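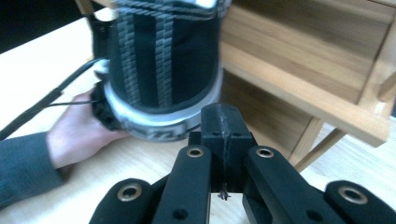 *La zapatilla alta, sujeta con la mano junto a la pinza.*

Llevo bastante tiempo escribiendo normas internas, y si algo he aprendido es que casi todas se redactan pensando en la máquina y muy pocas en el rato que pasa la persona con ella en la mano. En Vilura tenemos un documento de 60 páginas sobre pinzas manuales: holguras, tornillería, almacenamiento de los datos, desgaste de los dedos. A la mano libre, la que sujeta la zapatilla mientras la otra maneja la pinza, le dedicamos dos párrafos. Dos, y uno de ellos lo escribí yo un jueves a última hora, así que conozco bien sus defectos.

Rawan Hattar, con quien discuto de esto desde que empezamos el proyecto Treltari (y con quien espero seguir discutiendo muchos años, porque da gusto), defiende que la mano libre no debería tocar nunca el objeto. Dice que ensucia la demostración, que el robot que aprenda de ella no tendrá quien le aguante el zapato. Lo entiendo, y en parte le doy la razón. Pero un calzado de tela cede, se dobla, arrastra los cordones por donde quiere, y prohibir la ayuda de la mano lleva a que la gente ayude igual y no lo apunte. Prefiero mil veces una norma que diga: sujete si hace falta, mantenga los dedos fuera del recorrido de la pinza y anótelo en la hoja de la sesión.

Con los cordones me pongo más serio, y pido perdón de antemano por la insistencia. Un cordón suelto se mete donde haya un hueco, y en un mecanismo de eslabones huecos hay de sobra. Yo pediría revisarlos antes de cada toma y también mirar la propia pinza, por si lleva algún hilo enganchado — son unos segundos, y a cambio se ahorra uno bastantes disgustos.
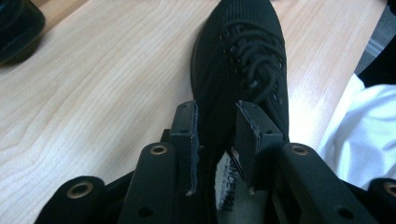

*Agarre por el talón, con los cordones sobre el empeine.*

El agarre por el talón es otra de esas cosas que nuestro texto despacha con un «según convenga». Hala Akl propuso en la última revisión fijar un punto de agarre único para todo el calzado, y Munther Hourani le contestó, con mucha paciencia, que una zapatilla de punto y una bota no se dejan coger igual. Yo me quedo en medio, como tantas veces: un punto recomendado por tipo de calzado, libertad para apartarse de él y obligación de decirlo. También incluiría el estado de las almohadillas de los dedos. Un borde deshilachado no tiene por qué parar el trabajo, pero quien lea los datos meses después agradecerá saber con qué superficie se agarraba.

Me gustaría que la versión de septiembre se escribiera al lado de la mesa, con alguien trabajando y alguien tomando notas. Xinyi Xue ya se ha ofrecido a lo segundo. Para lo primero acepto candidatos, y prometo café.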